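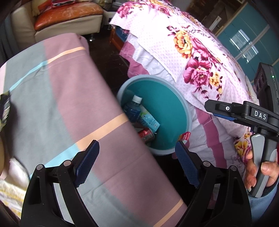 Judness Residents' Club - Household Help Board

One bin between two beds, and it never gets sorted

Last updated: Aug 31, 2020
Print this page | E-mail this page

Posted by nirnus_room

We have two beds in a narrow room and the only spot for a waste bin is the gap between them. Right now it has a plastic bottle, a drink carton and a red can in it, and a little packet sitting on the rim that didn't even make it in. The bedding on both sides hangs down so far that it touches the bin or covers part of it.

My sister-in-law says I should line it, split it into two halves with cardboard and empty it every night. I doubt it. I've bought two "bedroom recycling systems" already and both ended up holding socks. Is there any point in sorting in the bedroom at all, or do I just carry the thing to the kitchen when it's full? I'd also like to know if the bedding touching it is a real problem or just something people fuss about.

Posted by Elent

I'd skip the cardboard. It goes soft the first time somebody throws in a carton with a mouthful left in it, and then you've got a wet divider to throw out as well. A round bin doesn't split well anyway.

What you've listed is nearly all drink containers. So call it the drinks bin and keep everything else out. Tissues and food wrappers go somewhere with a lid. When it's full, take it to the kitchen, tip out the dregs, rinse and sort there. That takes maybe two minutes and you only do it once. Check what your town takes before you bother separating cartons. Ours stopped accepting them in May and plenty of people on my street still put them out.

On the bedding, I wouldn't lose sleep over it, but a sheet that hangs into an open bin with a half-finished can in it will get stained sooner or later. Tuck in the side that faces the gap. A bin with straight sides and a smaller top would help too, if you're buying one, though I wouldn't buy one just for this.

As for emptying it every night, I've heard that advice for years and never met a household that kept it up past the first week.

Posted by macantsaoi_1529

just get a smaller bin. if it's small you have to empty it. works 100 percent

Posted by Mac an tSaoi Laundry Room

Not sure I agree with the small bin. We tried that and the overflow went on the floor, under the bed, where it stayed. The packet on the rim is how it starts.

Try moving the bin to the door for a couple of weeks before you spend any money. People say they'll never walk that far with an empty can. Some won't, and then you're back to the gap, but at least you'll know. If it does go back, put it at the foot end, where the covers on our beds hang shorter. Yours may not.

Print this page | E-mail this page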